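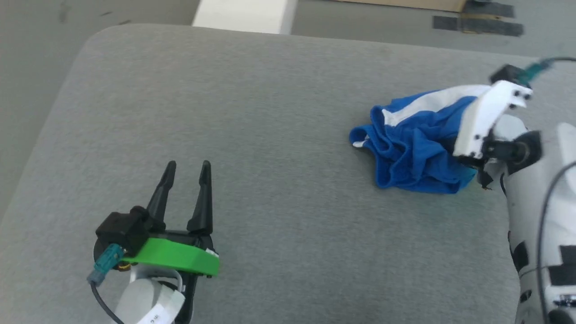 A two-fingered gripper with a green bracket, on a gray upholstered surface.

The Last Update Belongs on the Box

By Geetha Marar, for the Andedholm Consumer Forum

A person who buys a mobile phone in Drembridge can learn a great deal before paying. The box gives the screen size, the storage, the camera resolution and the color. The shelf card gives the price and often the monthly cost on a payment plan. Neither gives the date on which the manufacturer will stop sending security updates. The Forum considers this the most important fact about a modern handset after its price, and we believe it should be printed on the package in plain type.

Our position comes from a shelf review completed in November. Staff looked at 251 listings in stores and on retailers' websites and recorded what a customer could find out about software support without asking for help. Most listings said nothing. A smaller group used phrases such as "long-term support" or "regular updates," which commit the seller to very little. Where a period was given, it was usually counted from the model's release. A customer who bought the same phone late in its time on sale was left to work out the remainder alone.

The difference can be large. Suppose that a phone carries a promise of six years from release and has already been on sale for two. The buyer receives four. If the same phone then sits in a warehouse and is sold at a discount, the buyer may receive less than three, and the discount will look generous only until the updates stop. We do not object to the sale of older models. Many households depend on them, and a well-made older handset is often a sensible purchase. Our objection is that the price can be compared in seconds while the remaining support cannot be compared at all.

Manufacturers have raised several points in reply, and they deserve a fair hearing. Attila Balogh, who handles retail policy at Boten, wrote to us that support periods depend on chip suppliers, and that a firm date printed years in advance may turn out to be wrong. We accept that suppliers matter. We also note that Boten sets a warranty period, a trade-in schedule and a launch calendar in advance, all of which depend on other companies too. A printed date could be stated as a minimum. If the company later extends support, no customer will complain.

A second point concerns space. Boxes have become smaller, and the required markings already occupy much of the back panel. The line we propose contains four words and a date: "Security updates until at least." It would take less room than the list of colors.

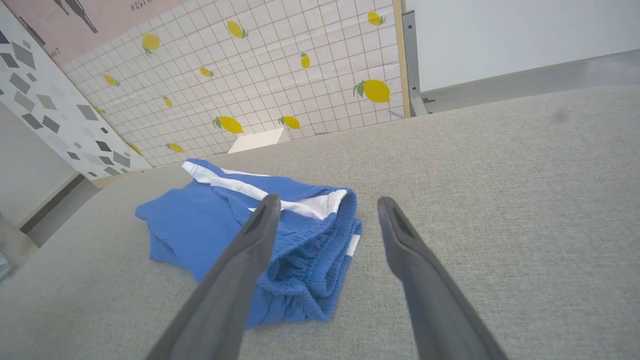 Phones differ from most other goods in that their useful life is decided largely by something the customer cannot inspect. The hardware may be in excellent order on the day the last update arrives. Nothing about the case or the screen will change. Compare an article of clothing. A folded blue garment laid out on a gray surface, like the one in the photograph, can be picked up, opened and held to the light, and the buyer can form a reasonable view of how long the knit will last. A worn seam announces itself. An unsupported phone goes on looking new – and its owner goes on using it for banking, medical appointments and private messages, often without any warning that the protection behind those services has lapsed.

Some retailers have begun to act without being told to. Willems, which runs phone counters in several towns in our region, now prints a support date on its shelf cards for the models where the maker has published one. Mohsin Mengal, who manages the Drembridge counter, told us that the cards led to longer conversations at first and fewer returns later. He would like the date to come from the manufacturer, so that his staff are not searching support pages before each delivery. We agree with him. A store should not have to act as the interpreter of another company's policy, and it should not carry the blame when that policy changes.

There is also the matter of what the word "update" means. In the listings we examined, it covered everything from a new version of the operating system to a correction for a single application. Buyers understandably treat these as one thing. We recommend that the printed date refer to security updates alone, and that any promise of new features be stated separately. A customer who is content with last year's menus may still want to know that a serious flaw will be repaired.
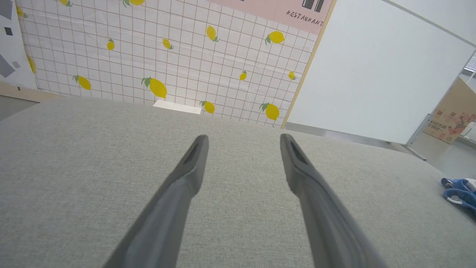
How often those repairs arrive also needs to be settled. A manufacturer could meet a promised date by issuing one small correction a year, and the wording on the box would remain technically correct. The Forum's draft standard therefore includes a frequency, to be given on the maker's website beside the date. We considered placing it on the box as well. Our adviser on labeling, Prakash Chettiar, argued that two figures would be read less carefully than one, and on balance we were persuaded, although members remain divided and the question may return.

We have been asked whether ordinary buyers care. In written responses to our draft, more than 300 people described a phone they had replaced before they wished to, and the reason they gave most often was that an application they needed no longer ran. Responses of this kind come from people with something to report, and we do not offer them as a measure of the whole public. They do show that the issue reaches the kitchen table. One respondent, Sajib Saha, had bought matching handsets for both of his parents on the strength of a sale sign – and found the support page only after his mother's bank had turned her away.

The Forum does not ask for a fixed minimum period in law at this stage. Requirements of that sort take years to write, and they tend to settle on whatever the slowest company can manage. Disclosure can begin with the next print run. Once the date appears beside the price, makers who support their products for longer will have a reason to say so loudly, and buyers will be able to divide one number by the other.

Comments on the draft standard may be sent to the Forum's office in Andedholm. Manufacturers that already hold a support date for each model are asked to send the list in the same form in which they give it to retailers.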